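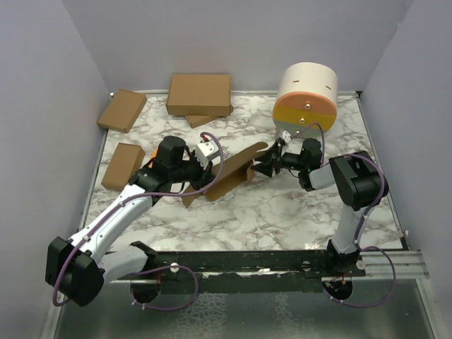
The packing room at Clendley smells of tape and new board, and the woman who has run it for three years would like to talk about boxes. Her firm sends out lampshades and kitchen tins, up to 100 parcels on a busy day, and each one begins flat. "People think packing is about the filling," she says. "It's the folding. Get a crease wrong and the lid never sits square." Brown card, partly folded and with one flap bent down, lay at an angle on the marble-patterned top when we spoke. She likes a smooth surface under the board, and says the old bench had a split in it that caught every corner.

The board comes from Nisbet in bundles, and she has views on it. "The August delivery was too soft. We sent it back and used up the Trerik stock, which is stiffer but marks your hands." Last year the room got through 1298 bundles. She keeps the figure on a card by the door, under the bus times.

I asked what she would change. More shelving, she said, and a better place for the offcuts – at present they go in a sack and get torn up for padding.

Her own method is simple. She bends all the long creases first, then the short ones, and leaves the tape until the box has stood for a minute. "If it leans, I start again with another sheet. The leaning one goes to the offcuts."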